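Gripper stalls against rack front on approach, simulated cell (contact never clears)

Posted by Hipólito Carrasco in Cell Setup and Maintenance
3 replies · 228 views · 4 shares

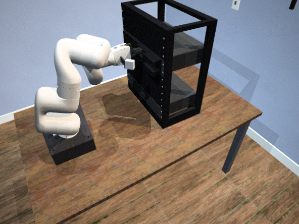

Setup and symptoms

The cell is a single white arm on a black pedestal, bolted to a table, facing a black equipment rack. It is the simulated twin of a cell we are putting together at Retamal, and I want the approach sorted out before the hardware is powered. The rack is turned relative to the table edge, and the pedestal is turned as well, by a different amount. Both angles were taken from the layout drawing.

The task is a reach to the front of the rack, hold, and retract. The approach runs in joint space to a pre-contact pose, then in a straight line for the last 80 mm. The fingers reach the front face and stop there. The controller reports contact, the hold timer starts, and the retract command is then rejected with a collision fault between the hand and the rack. If I disable collision checking on that pair, the retract runs clean and the path looks correct.

What I have checked:

- Joint limits. None within 10 degrees at the contact pose.
- Tool center point. Matches the gripper drawing.
- Rack position. Measured from the table corner, entered twice, same result.
- Solver step. Halved it, no change.
- Hand payload. Set in the controller, and matches the model.

The fault appears on every run, 30 out of 30. It appears with the fingers open or closed. The rack model came from the Mevcombe parts library and I have not edited it. The pedestal is our own model.

Is this a frame error, or is the collision shape of the rack wrong? I would like to avoid leaving the pair disabled, for obvious reasons. Controller is the Pruvness one, default settings apart from the payload.

Philomena Tierney
Accepted · 11 votes

Probably both, and they should be separated before you change anything.

Start with the collision shape. Library racks are often shipped with a convex hull as the collision body. Your rack has an open top, an open side, and blocks with ledges projecting from the front. A convex hull closes over all of that. The hull starts at the outermost ledge and runs in a flat plane up to the top edge of the frame, so the space in front of the upper panel is solid as far as the checker is concerned. The visual mesh shows the fingers at the face. The checker has them inside the body.

To confirm, turn on the collision overlay and look at the rack from the side. If the overlay bridges from the ledges to the top frame, replace it as follows.

1. Delete the hull from the rack model. Leave the visual mesh alone.
2. Add one box per frame member: corner posts, top bars, bottom rails.
3. Add one thin box for each front panel. Use the true panel thickness.
4. Add one box for each projecting block, including the ledge.
5. Add one box for each equipment unit inside the rack.
6. Save it under a new name. A library refresh will overwrite the original.

Boxes are cheap to check. Do not use the raw mesh as a collision body; contact with thin mesh panels is unreliable and you will get tunneling at higher speeds.

Then the frame. With the pedestal and the rack both rotated, a small angular error at the pedestal grows with reach. One degree at a 60 cm reach is a little over 10 mm at the fingertip. That is enough to put the fingers into the panel on a straight-line move. You measured the rack from the table corner, which tells you nothing about the angle of the arm base. Touch off on three points instead: two on the front corner post, one high and one low, and a third on the far end of the lower panel. Build the rack frame from those and teach the approach in that frame. The table can then be ignored.

Do the collision shape first. If the fault clears with the existing frame, touch off anyway, because the real cell will need it.

One more item. The contact pose should have a standoff. Stop the linear move 2 mm short and close the remaining distance at reduced speed with a force threshold. A position target on the surface itself leaves the solver holding a small penetration, and the checker can reject the first retract point for that alone.

Declan Quinlan
2 votes

Had this with Clitasari. Increase the allowed penetration in the solver until the fault goes away. 5 mm worked for me. Also try reinstalling the library.

Patricio Núñez
6 votes

I would not raise the allowed penetration to 5 mm on a cell that is going to be built. It hides the fault in simulation and the real controller will push into the panel by whatever the error is.

Two additions to the first reply.

The allowed-pair setting is directional in time if you use it properly. You can permit finger-to-panel contact from the start of the hold until the retract has cleared a set distance, then restore checking. Restrict it to the finger bodies. Leave the hand body and wrist checked against the rack throughout. Your fault message names the hand, so find out whether the hand and fingers are grouped as one body in the model. In the stock file they are grouped, and splitting them is a one-line edit in the group list.

Second, check what else is attached near the hand. Any bracket or box mounted below it has to be in the tool model with its own collision box, and it has to move with the tool. If it was added as a fixed object in the world, it stays where it was placed and the arm faults against it on the way out. This produces a fault that repeats on every run and does not depend on finger position, which matches your report.

Order of work: split the group, run once, read the body names in the fault. Then replace the hull.

Comments

Hipólito Carrasco: Overlay confirms the hull. It bridges from the ledges to the top bars. Rebuilt with boxes, and the fault now names only the left finger. Hand and fingers were grouped, as stated. Touch-off is next.

Philomena Tierney: Left finger only suggests yaw error in the base frame. Take the lower panel point as far from the post as the arm will reach.

Hipólito Carrasco: Base was off by 0.8 degrees. I had rounded the pedestal angle when copying it from the drawing. Standoff set to 2 mm, retract runs with checking on.

Rosalba Greco: Does the box version slow down planning? My rack has more units in it than this one.

Philomena Tierney: Not measurably. If it does, merge the internal units into one box, provided the arm never enters the rack.

Declan Quinlan: 5 mm still works for me.

Share (4) · Report · Follow this thread

Contact · Terms · Back to top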